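The Pantry Reset Will Not Save You

By Reshma Venter

The woman on the stage in Grundau had a basket of jars and a headset microphone, and she told us that we were losing 70 dollars a month to the backs of our cupboards. I wrote the number down. Then I asked where it came from, and she said it was "pretty well known."

I have been hearing versions of that talk since April, when half the people I know were stuck at home and looking hard at their shelves. The pitch goes like this. You empty everything, wipe it down, throw out what is old and put the rest back in matching containers. After that you save money, cook more and sleep better. Grisico, the company behind the Grundau event, sells a starter set for 330 dollars. The labels are extra.

I don't doubt that people feel good afterward. I felt good for most of an afternoon when I did mine. What I doubt is the savings, and I doubt them more after talking to Detlef Buschmann, who ran a grocery store for years and now teaches bookkeeping.

"You bought the jar," he told me. "The jar is food you didn't buy. Start there."

Buschmann's other complaint is the dates. Resets lean on them heavily, and the date on a package of dried beans or a bottle of vinegar often tells you when the maker thinks it tastes best. At the Grundau talk we were told to be "ruthless." A man near me said he had filled two trash bags that way, and he got a round of applause.
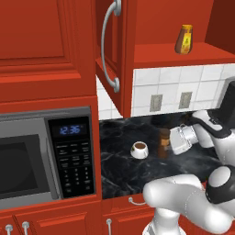
Does honey need to be thrown out when it reaches the date on the label? Plain honey that has been kept sealed and dry will usually keep well past it, and if it has gone grainy, a bowl of warm water will loosen it.

Not every organizer is selling jars. Charmaine Mofokeng works with families in Makhubela and charges by the hour, and she asks clients to buy nothing for the first three visits. Mostly she has them cook what they own. One household ate lentils for 15 days – she admits they didn't call her back.

Her method sounds more sensible to me, though I can't prove it works any better. She keeps no records. Neither does Grisico, as far as I could find out. I sent the company four questions about the 70 dollars and got a discount code.

My own cupboard has slid back to roughly where it was. The rice is in a jar and the other rice is in its bag behind the jar, because the bag was bigger. I still have two kinds of cumin, and I'm using up the older one first.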